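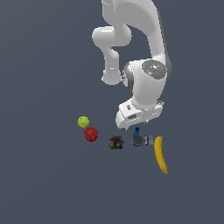
OK so I have a new craft obsession and I'm going to make it everybody's problem. A thread about yarn wreaths, and how I made one for next to nothing!

I was in Fonseca (the home store out by the highway, dangerous place, do not go in hungry or freshly paid) and they had this gorgeous chunky cream wreath on the wall by the candles. Big soft loops, a little bunch of felt leaves on one side. I picked it up. I turned over the tag. $80.

Eighty dollars!! For yarn on a circle!! I put it back very gently and took a good long look at how it was made.

First thing I figured out: the base is a plain straw wreath form. I had one in the garage from last October with the ugliest orange ribbon on it. Ribbon came off, hot glue came off (mostly), and I left the plastic wrap on so I wouldn't get straw all over the couch.

Yarn next. I used Paltero super chunky in oatmeal, which I already had from a blanket I gave up on. One skein is 100 yards and I used nearly all of it on a 14 inch form. If your form is bigger, buy two. Don't be me, driving back to the store in slippers.

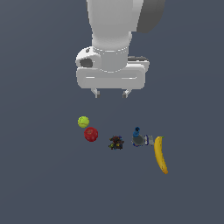

White on slate gray. Good color combo for a winter wreath, too!

Now the loops. Wrap the yarn around your hand 5 times, slide it off, tie it tight in the middle with a short piece. You get a floppy little bow thing. Make a whole pile of these before you glue even one. I did mine in front of a movie and couldn't tell you a single thing that happened in it.

Glue them on in rows, inside edge first, then the outside, then fill in the top. I started with the top because I'm impatient and had to peel off a bunch. Low temp glue gun, please. My thumb has opinions about the high temp one.

Somebody's going to ask about pins, so: my friend Moataz Ramadan swears by floral pins and no glue at all. That way you can pull it apart and use the yarn again later. I tried it on the back half and it does hold! But my door gets slammed a lot, so glue for me.

Felt leaves: fold the felt, cut half a leaf shape, open it up. Pinch the bottom with a dot of glue so it cups a little. I did mine in sage and one darker green that I found at the bottom of the scrap bin.
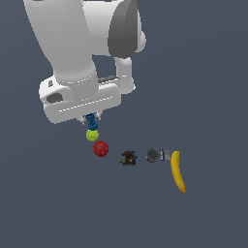
I put the leaves at the lower left, kind of four o'clock but the other way. Eight o'clock! There we go. I tried them at the top first and it looked like the wreath was wearing a hat.

Total spent: $5, and that was for glue sticks. Even if you had to buy the form and the yarn new you'd still come out way under the store one.

Hanging it: loop of the same yarn around the back, knotted twice, over one of those stick-on hooks. It's been up a week and hasn't budged.

A few of you want to know if it can go outside. Mine's on the inside of the front door. I think a covered porch would be fine but I wouldn't let it get rained on, that yarn drinks water like you wouldn't believe.

Next up I want to try a small one in mustard for the kitchen window. If you make one, please tag me, I want to see all of them, even the lopsided ones!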